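Qaisi Whiteboard Cleaner, Refill Can

Home > Office Supplies > Boards and Presentation > Cleaners

Code: 270
Availability: In stock at Gedville, other branches to order
Sold singly or in boxes of 6

Every office has a whiteboard and every whiteboard has a past. There is last year's budget, a plan for the new kitchen, the word "synergy" with two lines under it. People rub at these things with a dry felt pad, or the side of a hand, and what they get is the same ink spread thinly over a larger area. Qaisi is a liquid for getting it off again.

It comes as a refill can with a screw cap and a pull-out spout. You pour it into any clean trigger bottle. A bottle is not included, as we found that most customers already owned several and were hiding them under the sink.

What it does

Qaisi softens old dry-wipe ink so that it lifts on to a cloth. It will deal with ordinary marker, grey haze, fingerprints and the sticky outline left behind by tape. It will have a go at permanent marker, which always turns up sooner or later because somebody keeps both sorts in the same mug. Fresh permanent marker usually comes away in one pass. If it has been there since the last Christmas party, allow two or three and a bit of elbow.

It smells faintly of pears. Two customers have written to say it smells strongly of pears. We pass this on.
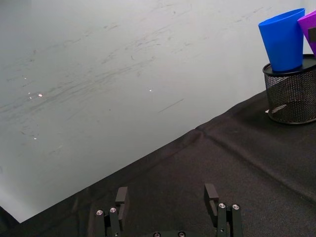

Boards and Presentation Department, Gedville Branch

Dry erasers leave smears like these, long and grey and usually on the slant, with the odd pen line that has survived the lot. Wiping harder with the same eraser only moves them about. If yours is more grey than white, wash or replace the pad before you blame the board.

How to use it

Spray lightly, from a forearm's length away. Wait while you count to ten, or read the heading of whatever you are about to destroy. Wipe from the top down with a soft cloth, turning it as it fills up. Finish with a second cloth, barely damp with plain water, and let the surface dry before anyone writes on it. Ink put on a wet board goes blotchy and you will be back here asking for a refund.

For a badly neglected board, do a strip at a time. Parveen Gilani on our trade counter recommends starting in a corner, so that if you lose heart at least it looks deliberate.

Suitable for

Enamel, glass and melamine boards. On melamine go easy, and test a small patch first, particularly if the board is old and the shine has begun to go. Once the coating has worn through, ink sinks in and no cleaner will fetch it out, including this one. Please don't use it on blackboards, projector screens, phone screens or painted walls, even the painted walls that somebody was told they could write on.

What to buy with it

Rarkness lint-free cloths, washable, in packs of 2. Kitchen roll does work but leaves fluff, and the fluff gets into the pen tips.

Pistska felt eraser with replaceable pads. The magnet is strong enough to hold it on a steel-backed board, so it should in theory be there when you want it.

Customer comments

"Took off a seating plan from before I was hired. I now know who sat by the window and I have questions." Areeba Tanoli

"Good stuff. The spout dribbles if you pour too fast, so do it over the sink. I did it over the post." Noman Mohmand

"Works well on our glass board, less well on the old melamine one in the staff room, which is past saving and so is the staff room." Tineke Brouwer

Safety and storage

Flammable. Keep the cap on and store upright, away from heaters and out of reach of children. Open a window if you are doing a large board. Wear gloves if your skin is easily upset. Do not decant into a drinks bottle, however clearly you intend to label it.

Delivery and returns

Cans travel by road only and can't go in the ordinary post. Orders placed before noon leave Gedville the same afternoon. Unopened cans may be returned to any branch with the receipt. For boxes, or an account price, ring the trade counter on extension 127 and ask for Parveen or Humaira Jatoi.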